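The Case for the Clear Worktop

Each June, when tenancies change hands, Hulotico receives a familiar set of requests from the residents of its shared kitchens. They ask for more shelving, deeper drawers and additional hooks. In the year just ended such requests numbered 74, against 20 for any other single improvement. It is the view of this association that most of them should be declined, and that the money should be spent on giving people a decent stretch of bare surface on which to work.

A kitchen is judged too often by what it can hold. Plans submitted for the refurbishment of the Rocha building allowed generously for cupboards above and below, and then divided what remained of the worktop between a microwave, a kettle, a bread bin and a rack for dishes. The drawings were tidy. A resident wishing to roll out pastry, or to set down two bags of shopping at once, would have had to use the table in the next room.

We would propose a simple rule. Every shared kitchen should have one length of worktop, not less than 150 centimetres, on which nothing is kept. It should be next to the sink where the plumbing allows. It should carry no appliance, no jar of utensils and no post awaiting collection. Anything placed there during cooking should leave with the cook.

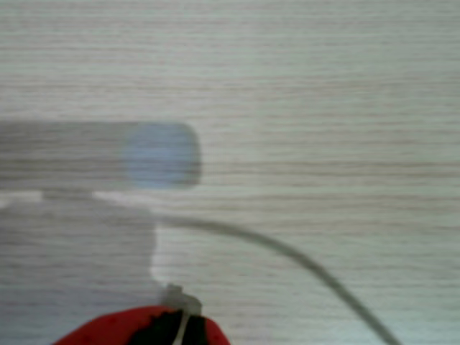
The choice of finish deserves more attention than it generally receives. Pale surfaces with a light wood grain have been criticised as bland, and there are members of our own design panel who would prefer stone or a strong colour. The objection is understandable, but the pale finish has a practical merit. Crumbs, rings of tea and smears of oil show up on it at once, and what is seen is more likely to be wiped away. A dark or heavily patterned top may look clean for a week without having been cleaned. In a kitchen used by eight households that is a poor bargain.

Lighting should be considered at the same time. A wall cupboard fitted too low throws the back of the worktop into shade, and the shaded part soon becomes a place for storage, as people do not care to chop vegetables where they cannot see their fingers. Ondix, in the works it carried out at the Jondanel site, raised the cupboards by the height of a dinner plate and placed a strip light beneath them. The whole depth of the worktop came back into use. The bottles and tins that had gathered along the wall were moved to a shelf by the door, where they have remained.

It will be said that residents need somewhere to put their belongings, and that a rule of this kind favours those who own little. We accept the point in part. A family of five cannot be asked to live out of one cupboard, and storage should be provided in proportion to the household. Dry goods and spare pans can, however, be kept in a hallway or a box room without much inconvenience. Onions cannot be sliced there.

Across the 1,136 homes in our care, kitchens with a clear worktop are also those from which we hear the fewest complaints between neighbours. We draw no firm conclusion from this. We do ask that the next round of plans show the empty length in outline, labelled and measured, before any cupboard is drawn in.

Tuesday, July 9, 2024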